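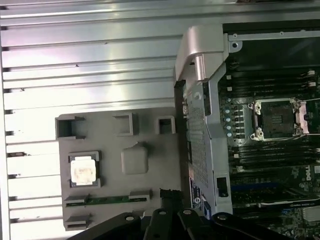
Dretdale Home Server Club

Sunday, March 8, 2020

So the old rack server is finally getting its transplant! I've been putting this off since September, mostly out of fear of the socket. I bent pins on a board once, years ago, and I still think about it when I can't sleep.

The processor is sitting in its little pocket in the gray plastic tray, smudges and all (I know, I know, I'll wipe the top before any paste goes near it). I love a tray like that. My usual system is a cereal bowl, and Setareh has banned me from the cereal bowls. The green strip of circuit board has clips of its own further down, so it can't go sliding around every time I bump the table.

The socket on the motherboard is empty and I'm taking my time. Manikandan lent me his good flashlight and told me to look over the contacts from all four sides before I even think about lowering anything in – very sensible, very annoying. I gave it 30 minutes last night and quit when my neck got sore.

Still on the list: new paste, a longer screwdriver, and some idea of what the label on the bracket is for. If anybody in the club has paste to spare, bring it along next time and I'll trade you cookies.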